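Vaccination day at the Hutby sports hall! I've signed up for a full day on the welcome desk and I'm going to post as I go, because so many of you asked how these walk-in flu clinics work.

Doors opened at nine and there was already a queue back to the bike racks. 278 doses in the fridge this morning. You don't need an appointment, you don't need a letter, just come in and give your date of birth.

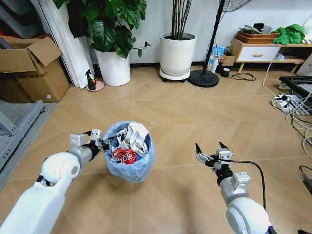

Hutby, walk-in day, morning

The nurses are brilliant. Two minutes in the chair and then a quiet sit-down before you go home. A lad who told me he'd been dreading it since Christmas walked out grinning and went straight off to fetch his brother!

Lots of people asking whether they've left it too late. You haven't! There's still plenty of flu going round in January and the jab takes up to two weeks to work fully, so today beats next month.
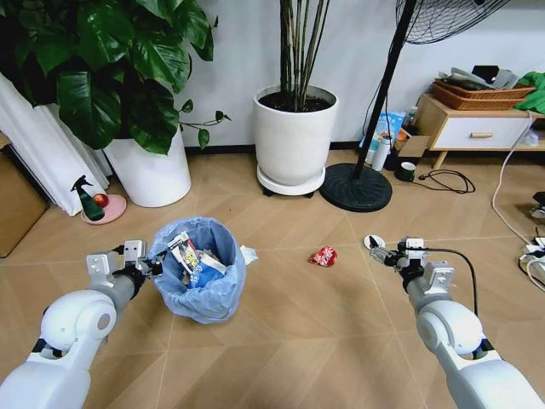
And bring your gran, bring your neighbour, bring anyone who can't face the bus on their own. The Drastero minibus is running from the market square every half hour until four and it costs nothing - just wave at the driver.

Quick round-up from the other halls. Oltetov ran theirs last week and did 937 over the whole weekend, which is fantastic for a place that size. Liepiņa starts tomorrow, same hours as us, side entrance only as the front steps are being relaid.
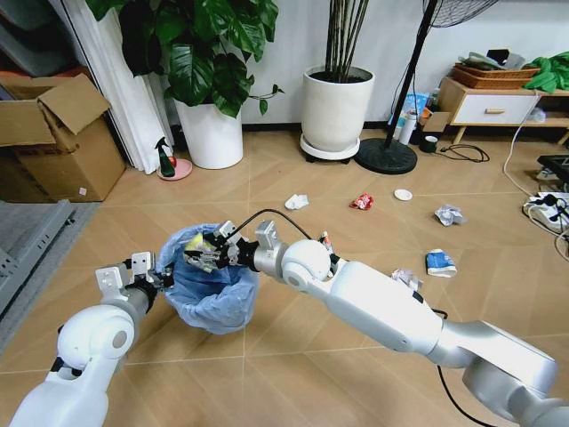
Last edited: 28 January 2025

Correction to an earlier post, sorry: children's nasal sprays are on until 2, not all day. If you've got little ones, come before lunch if you can. The queue is much shorter then anyway.

Just had over 12 people come in together from the evening choir, all in one go, and they sang in the waiting area. Best shift I've ever done - I'm signing up for the next one tonight.

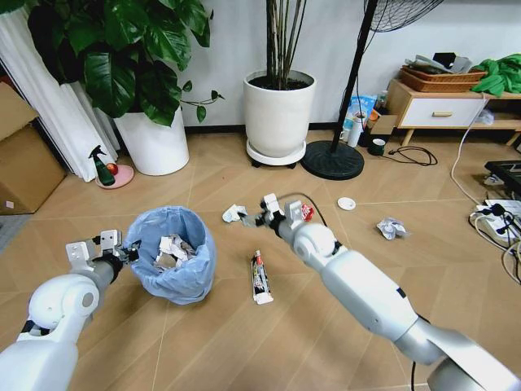
Liepiņa Walkers: can you have it if you've had a cold this week? Mine's nearly gone but I'm still coughing a bit and don't want a wasted trip.

Yes, a mild cold is normally fine! If you've got a temperature, wait until you're better. Tell the nurse at the desk either way and they'll go through it with you. See you at the side entrance tomorrow, I'm bringing biscuits.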